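Skovine Forum > Grippers and End Effectors > Pad material for handheld gripper, felt vs bare foam vs silicone

gbayram
Posts: 44
I have been comparing finger pads on a handheld parallel gripper for the past couple of weeks and want a second opinion before I order material for the rest. The job is opening and closing a hinged wooden box with a glass lid and putting small parts into the compartments.

The candidates are the stock Trokley silicone, a 3 mm bare foam, and fuzzy fabric pads. The fabric pads are on the fingers now. I ran 30 lid openings with each. Silicone dropped the lid twice, foam dropped it five times, fabric dropped it once. Silicone squeaks on the glass and leaves marks. The fabric doesn't mark anything, but it frays. 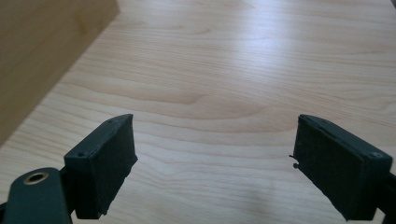
Fingers open over the bench, fabric pads on both sides. Note the loose fiber on the right pad.

Has anyone run fabric pads for longer than a month? I want to know if the fraying gets to a point where it changes the grip.

Güven Bayram

perron_user
Posts: 1,132
I went through this with the Perron fingers. Fabric is fine for wood and cardboard. It is bad for anything smooth and heavy. One drop in 30 against two in 30 is not a difference. You would need a lot more runs before I believed fabric beats silicone.

Fraying on mine started at the corners and then stopped. I trimmed it with nail scissors and left it alone.

gbayram
Posts: 44
Fair point on the numbers. I can do more runs on the lid. The foam result is bad enough that I am dropping foam either way.

The part I care about more is the approach. The lid frame is narrow and the glass sits right inside it, so one pad has to land on wood and stay off the glass. With silicone, if I come in a little crooked, it grabs wherever it touches first and I have to let go and start over. Fabric slides a bit and then settles. 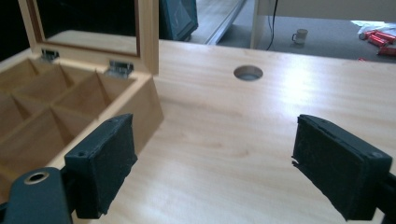

Once the lid is up it is easy. The compartments are the next problem, because the pads are wide and the dividers limit how far I can open the fingers inside a cell. I am thinking of cutting the pads down to 27 mm tall and leaving the width alone for now.

kestrel9
Posts: 212
I disagree with leaving the width alone. Width is the whole problem inside a divided box. Get the Fonham narrow fingers or print your own and taper the last bit. Height makes no difference to whether you hit a divider.

Also check your glue. If a corner of the fabric is lifting, it will catch on the box wall on the way out and drag the box with it. I had that happen and blamed the controller for two days.

perron_user
Posts: 1,132
Agree with kestrel9 on the glue, not on the taper. A tapered tip gives you less contact on the lid frame, and the lid is where he is getting drops. Keep the wide pad and pick up the small parts from the top.

gbayram
Posts: 44
I checked the pads again with the box closed. The left one does have a corner coming up.

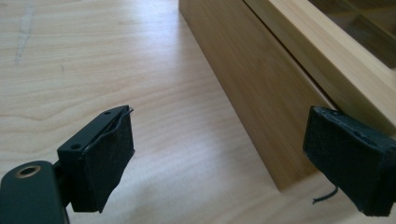
Posted by gbayram in Grippers and End Effectors, 4:10 PM

The flap is at the top of the pad on the inner side. The fabric has come away from the foam under it, and the foam is still on the bracket. So the glue between fabric and foam is the weak spot. I used spray adhesive for that layer and double-sided tape for the foam to the bracket. I will redo the fabric with contact cement and wrap it around the edges this time.

For the width question I will print one tapered pair and keep one wide pair, then run the same lid test and a parts test on both.

kestrel9
Posts: 212
Wrap it around the back and pinch it under the screws if you can. Contact cement alone will let go at the corners again. What camera are you using? The shine on that bench would bother me more than the pads.

gbayram
Posts: 44
Stock wide lens, auto exposure. The glare is worst in the middle of the table. I tried a fixed exposure and the inside of the compartments went too dark to be useful, so I went back to auto.

perron_user
Posts: 1,132
Put a matte sheet on the table. And please post the run counts when you have them, including the silicone ones.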